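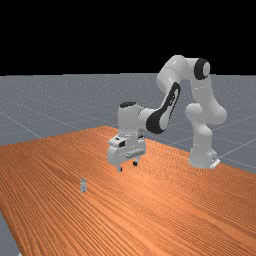 Slide 1. Long wooden table, white arm on the far side.

Looking After Wooden Tables in Shared Rooms
Speaker notes, Ullgate evening talk, October 2026

Start with the question people ask most: oil or varnish? Say up front that I use both. At Ralby the reading tables are oiled and the tables by the coffee counter are varnished. Oil is easy to patch. Varnish holds up better under cups but has to be sanded back over a wide area once it chips.

Cleaning. Damp cloth, then a dry one. No spray polish with silicone in it. We had a polish habit at Ralby for years and the next coat of finish would not stick in places. It cost us $400 to have one top stripped.

Ask who has used steel wool on oak. Explain the black spots.
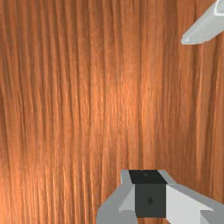
Sanding goes wrong when people stop looking at the direction of the grain. Cross scratches hide under dust and show up as soon as oil goes on. Find the lines first and keep every stroke along them. On the slide they run mostly from top to bottom, a little wavy, so the block would go up and down too. Notice also how much paler the wood looks in the patch toward the center, where the light is stronger. Check your own table from more than one side before you decide a light area is worn.

Grits: start at 120 if the finish is rough, then 180, stop at 220. Pass the sample blocks around now.

Oil. Thin coats, 3 of them, a day between each. Wipe off the extra after 15 minutes. Lay used rags flat outdoors to dry, never in a pile. Repeat this one.

Budget for the Duvard rooms, if asked: $200 a year for oil, cloths and paper. The Garcia hall spends $1000, mostly on labor.
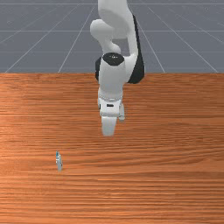
Slide 3. Wide wooden tabletop, arm overhead.

Water rings. White ones are in the finish and often come out with gentle heat through a cotton cloth. Dark ones are in the wood. Sand or live with them.

Questions. Handout is on the chair by the door. Collect the sample blocks.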